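食器の「自然乾燥」見直す動き 町の講座に29人、木製水切りの手入れ学ぶ
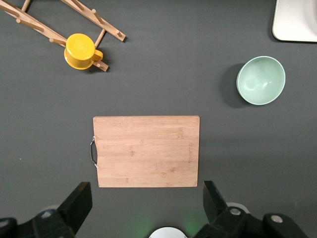
木製の水切りラックと黄色のマグカップ、竹のまな板など

台所まわりの木製品を長く使うための手入れ講座が4月、町の生活文化センターで開かれ、29人が参加した。洗った食器をふきんで拭かずに乾かす家庭が増える一方、水切りラックやまな板の黒ずみに悩む声が窓口に寄せられていたことから、センターが企画した。

講師を務めたのは、町内で木工品の修理を手がけるババク・サデギさん(Babak Sadeghi)。椅子や棚の修理が本業だが、3年ほど前から台所用品の持ち込みが目立つようになったという。まな板の反り、箸の塗りのはがれ、水切りラックの緩みなどが多く、修理工房「Medve」で前年度に受け付けた台所用品は244点に上った。このうち水切りラックとまな板が半数を超えている。

サデギさんによると、持ち込まれる品の多くは壊れているわけではなく、乾かし方を変えるだけで状態が落ち着く。「洗ったあとに置く場所が毎日同じで、しかも壁にぴったり付いている。裏側に風が通らないので、そこから黒くなる」と話す。

講座は午前10時に始まり、前半は乾燥の基本について説明があった。木は水を吸うと膨らみ、乾くと縮む。片面だけが早く乾くと、その面が縮んで板が反る。まな板を平らな台に伏せたまま置くと、上の面だけが乾いていくため、反りが出やすい。両面に同じように風が当たるよう、立てて置くのが基本になる。立てる際は木目を縦にすると水が下に抜けやすい。

竹のまな板についても質問が出た。竹は木に比べて水を吸いにくいとされるが、細い材を貼り合わせた製品では、継ぎ目に水が残ることがある。サデギさんは、使う前に一度水でぬらして表面を布で拭いておくこと、洗ったあとは継ぎ目の水を拭き取ってから立てることを勧めた。食器洗い機の使用については、製品ごとに表示を確かめるよう呼びかけた。

直射日光に当てるかどうかも話題になった。日に当てればよく乾くと考える人が多いが、短時間で強く乾かすと割れの原因になる。風の通る日陰に置き、ときどき向きを変える程度でよいという。冬場の暖房の吹き出し口の前も避けたほうがよい。

水切りラックは、まな板とは傷み方が異なる。板が反ることは少ないが、棒や桟の差し込み部分に水がたまり、接着が弱くなる。ぐらつきを感じたまま使い続けると、差し込み穴が広がって修理に手間がかかる。週に1度、食器をすべて下ろして逆さにし、根元まで乾かすのが望ましい。折り畳み式のものは、畳まずに開いた状態で乾かす。

後半は実習に移り、参加者が自宅から持参した木製品の手入れに取り組んだ。使った道具は目の細かい紙やすり、乾いた布、食用の油で、特別なものはない。表面の毛羽立ちを木目に沿って軽く削り、粉を拭き取ったあと、油を薄く塗って一晩置く。塗りすぎるとべたつきが残り、ほこりを呼ぶ。センターでは新聞紙と作業用の手袋を用意した。

油の種類については、乾いて固まる性質のあるくるみ油やえごま油が向いているとの説明があった。オリーブ油は手に入りやすいが固まりにくく、においが出ることがある。ナッツ類にアレルギーのある家族がいる場合は、くるみ油を使わないよう注意があった。来客の多い家庭や、作った菓子を人に配る機会のある人も同様だとしている。

黒ずみが深くまで入っている場合は、表面を削っても取れない。参加者の一人が持参したまな板は端の黒い部分が厚みの半分近くに達しており、サデギさんはその部分を切り落として一回り小さな板にすることを提案した。工房での作業は予約制で、切り落としと面取りを合わせて2週間程度かかる。

参加した60代の女性は「漂白剤を使えば何とかなると思っていた。木に使えないものもあると初めて知った」と話した。塩素系の漂白剤は木を傷めることがあり、講座では熱湯をかける前に必ず水で洗い流すことも確認した。肉や魚を切ったあとにいきなり熱湯をかけると、たんぱく質が固まって落ちにくくなる。

春に一人暮らしを始めたばかりの男性は、狭い台所での置き場所について尋ねた。調理台に水切りラックを置くと作業する場所がなくなり、毎回片付けると乾く前に重ねることになる。サデギさんは、食事のたびに全部を乾かしきろうとせず、夜の洗い物のあとだけ十分に間隔を空けて並べる方法を紹介した。朝と昼の分は布で拭いてすぐに棚へ戻す。カップは完全に伏せるより、少し傾けて口に隙間をつくると内側が乾きやすい。深さのある鉢も同じで、重ねずに立てかけるとよい。

布巾との使い分けも取り上げられた。拭くか自然に乾かすかは家庭の習慣によるところが大きいが、湿った布巾で拭き続けると水気が広がるだけで、かえって乾くのが遅くなる。吸水性のよい布を2枚用意し、ガラスや磁器を拭いたあとに木の器や箸を新しいほうの布で拭く。使い終わった布はその日のうちに洗って干す。

会場の一角では、町内の雑貨店「Zundel」が水切り用品の選び方を紹介する資料を配った。木製、金属製、樹脂製のそれぞれについて、手入れの手間や置き場所の向き不向きを表にまとめたもので、280部を用意した。残りはセンターの受付と図書室で配布している。同店によると、木製を選ぶ客は器に傷が付きにくい点や見た目を理由に挙げることが多く、購入後の手入れについての問い合わせも多い。

資料には、購入前に測っておくとよい寸法も載っている。調理台の奥行き、吊り戸棚までの高さ、蛇口の動く範囲の三つで、とくに高さを測らずに買い、大皿を立てると戸棚の扉が開かなくなったという相談が目立つという。受け皿付きのものは水を捨てる手間があり、受け皿のないものは下に敷く布を毎日替える必要がある。

センターは今回の講座に合わせて、不要になった木製の台所用品の引き取りも行った。使える部分を切り出し、鍋敷きや小さな棚板に作り替える取り組みで、町内の資源循環事業「Closera」が協力している。集まった品は工房で状態を確かめたうえで材料ごとに分け、夏休みの子ども向け工作教室で使う予定だ。塗装がはげたものや割れたものも受け付けるが、金属の部品が外せないものは対象外となる。

引き取りの受付は講座の終了後もセンターの窓口で続ける。時間は午前9時から午後4時半まで。持ち込む前に洗って乾かしておくこと、刃物の傷が深いものはその旨を伝えることを求めている。

講座の参加費は材料代を含めて無料だった。定員を上回る申し込みがあったため、センターは秋に2回目を開く方向で日程を調整している。次回は、今回時間の足りなかった漆器の扱いと、箸の塗り直しを中心に据える。漆器は木地のままの品と手入れの方法が大きく異なり、紙やすりや油を使うと塗りを傷めるおそれがある。手元の品がどちらか分からない場合は、自分で削らずに窓口で相談してほしいとしている。

梅雨を前に、乾燥に関する相談は例年5月の後半から増える。湿度の高い日が続く時期は、立てて置くだけでは一晩で乾かないことがあり、サデギさんは換気扇を回したままにする、扇風機の弱い風を横から当てるといった方法を挙げた。流しの下の収納に入れる場合は、表面が乾いて見えてもさらに半日ほど置いてからにする。しまったあとも、晴れた日には扉を開けて空気を入れ替える。

長く使わない木の器は、新聞紙か薄い紙に包んで保管する。袋に密閉すると内側に湿気がこもるため、避けたほうがよい。桐箱などに入っているものは箱ごと風通しのよい棚に移し、床に直接置かない。

センターでは、講座の内容をまとめた手引きの作成を進めている。乾かし方、油の塗り方、修理に出す目安を項目ごとに載せ、工房で受けた相談の例も加える。完成後は受付で配るほか、地区の集会所にも置く。高齢の利用者から文字を大きくしてほしいとの要望があり、判の大きさを当初の予定から変更した。

講座や引き取りに関する問い合わせは生活文化センターの窓口へ。木製品の修理はMedveで受け付けており、見積もりは無料。持ち込みの際は事前に予約が必要となる。

関連記事
包丁研ぎの出張受付、今年も集会所で
雑貨店「Dultton」跡の活用、住民から意見募る
図書室に暮らしの本の棚を新設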